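Ticket: Bedroom circuit trips at night, Flivitz panel heater
Site: Irnlow, first floor rear bedroom
Opened: August 2024
Status: Monitoring
Priority: Normal

Reported fault
The residual current device (RCD) for the upstairs sockets trips between one and three times a week, always after midnight. It resets straight away. The kitchen and lighting circuits are on a separate device and are not affected.

Equipment on the circuit
Flivitz panel heater, 2000 W, fixed to the wall, on frost setting
Skuronach dehumidifier, 200 W, on timer
Bedside lamps, phone charger, clock radio
Blackwood extension lead, four-way, behind the headboard

Entry 1
Asked customer to unplug everything upstairs and leave the circuit live. No trip in seven nights. Fixed wiring not cleared by this alone, but the appliances are the first place to look.

Entry 2
Lamps, charger and radio plugged back in through the Blackwood lead. No trip in four nights. Heater and dehumidifier still off at the wall.

Entry 3
Dehumidifier reconnected. No trip. Timer runs it from 22:00 to 06:00, so it was under load during the hours in question. Customer reports the tank filling as normal.

Entry 4
Heater reconnected at its own switched outlet. Tripped on the second night at 02:10 by the clock radio, which had lost its time. Tripped again two nights later. Frost setting cuts in when the room falls below its set point, and customer confirms the window is left open overnight.

Entry 5
Site visit. Heater isolated and tested cold. Insulation resistance between live parts and earth was low on the first reading and rose after the element had been run for an hour. Consistent with damp in the element after a long spell unused. Customer last had it on full in June, for one evening.
RCD tested at rated current and trips within limits. Wall outlet opened, terminals tight, no marks from heat. Extension lead checked, no damage to flex or plug.
Bed left where it was, as the heater outlet can be reached from the window side.

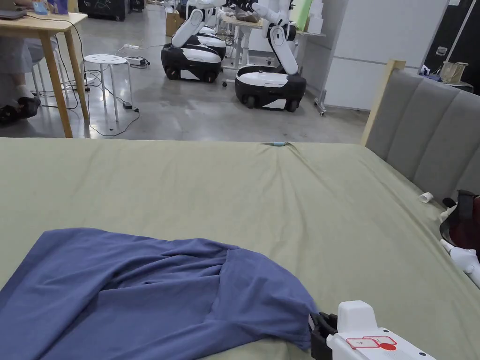 Rear bedroom: bed with green fitted sheet, blue garment on top.

Entry 6
Heater run at full output for 3 hours with window open, then left on frost setting. Second insulation reading over 100 megohms. Customer asked to run it on full for an hour once a month through the summer.

Entry 7
No trips in nine nights with all items connected. Replacement element not ordered. If the fault returns, swap the heater before any further work on the wiring.

Next action
Customer to report any trip with the time and whether the heater was warm. Ticket closes after 28 clear nights.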